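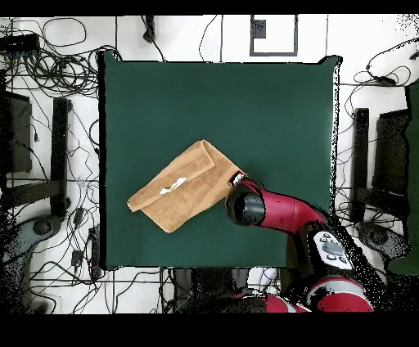

A red and black robot arm at the edge of a folded tan towel.

Who folds the towels at a big laundry? At Brudwood, which washes for hotels, people do. A person picks up a towel, finds the corners by feel, and has it folded in a few seconds. Now a company called Helleo wants a robot arm to do that job.

Helleo says its arm will "free workers from boring tasks." Be careful with sentences like that. Free them to do what? At Brudwood, 18 people work on the folding line. If the arm takes over, some might learn to run it. Some might be moved to another job, and some might have no job there at all. The ad doesn't say which.

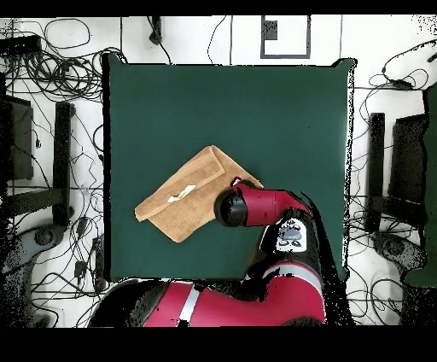 The arm reaches over the mat toward the towel.

Towels are hard for robots. A brick keeps its shape when you grab it, but cloth bends, slides and bunches up. Robots can be taught to handle it, but a machine that does well with one towel on a flat table may get stuck on a heap of 293. 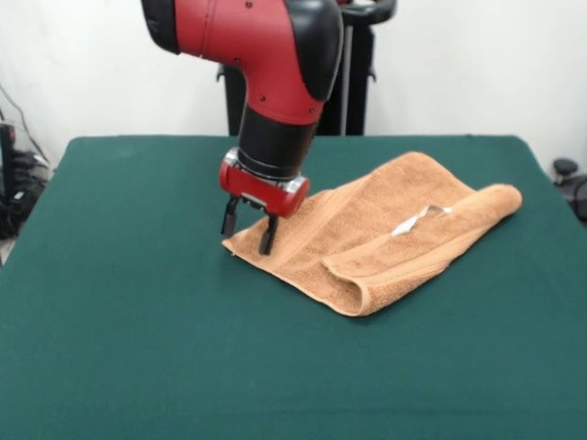

Somebody also has to fix the arm when it stops, and check the folds it makes. Is that a better job than folding? Some workers think so. Others say they would be standing around waiting for a machine to make a mistake.

So when you hear that a robot will help people at work, ask which people, and ask whether anyone talked to them first.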